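Measure the Drink, Please

When I moved to Wirkancombe I had a small English and a large thirst, and the first place where I could use both was the hotel bar opposite the bus stop. The barman poured by eye. Everybody liked him for this. He lifted the bottle high, looked at you instead of the glass, and talked about the football. I liked him too. But I never had the same drink two times from him, and after some months I understood that I paid one price for many different drinks.

I want to defend an unpopular thing, the measure. In my circle of friends it has a bad name. A person who measures is called stingy, or cold, or a person with no feeling for the work. "My grandmother never used a scale," they tell me, with great pride. My grandmother did not use a scale also. She had made the same bread for 30 years with the same flour, in the same bowl, and her hand had become the scale. When the mill changed the flour, we ate bad bread for a whole winter and we were not permitted to speak of it.

My friend Abelardo Cárdenas has a restaurant in Skerudow, and he is my strongest opponent in this matter. He says that a measured drink tastes of accounting. We have had this argument in his kitchen, in his car and once at a funeral, where we were asked to go outside. His point is that hospitality must have some excess in it. The guest should feel that the hand slipped a little in his favour. I agree with him about the feeling. I don't agree that the slip must be an accident. If you want to give your guest more, then give more, and know how much you gave. He can still be grateful.

There is a matter of justice in it. The free hand is generous with the people it likes. At the hotel the regulars had a full glass and the stranger had a modest one, and for my first half a year I was the stranger. I don't think the barman knew he was doing it. I noticed because I was sitting alone and had nothing to look at except the glasses. A measure doesn't know who comes from the town and who came by bus. For a person with an accent this is a comfort that a local maybe can't fully understand.

And there is the matter of health, which I mention quickly, as I don't wish to sound like a doctor. Someone who drives home should be able to count what he drank. With a free pour he counts glasses only, and a glass is not an amount. 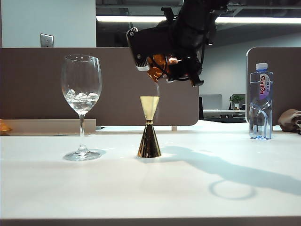

The double-cone jigger: still my favourite tool on any bar.

I bought my own jigger second-hand, in the August market, from a woman who sold it together with an egg timer and would not separate them. At first I was ashamed and measured in the kitchen, with my back to the guests. Now I do it at the table. People lean in and watch the liquid come up to the rim, and the talk stops for a moment — it is a small ceremony, and I did not expect this. My neighbour, who laughed the most, has asked me for the recipe of my sour. I could write it for her on one line, with real amounts, and she made it the same evening and it was correct. What would Abelardo write to her? A splash, some, until it looks right. These are beautiful words if you already know the drink.

I must admit something against myself. Soup I don't measure. I also don't measure coffee, after many years, and my wife says that my coffee is different every morning and that she has stopped hoping. So perhaps I am defending a rule which I follow only where it pleases me. Abelardo will read this and telephone me before noon. I am ready for him, and I have put the egg timer next to the telephone, so that each of us will get the same number of minutes.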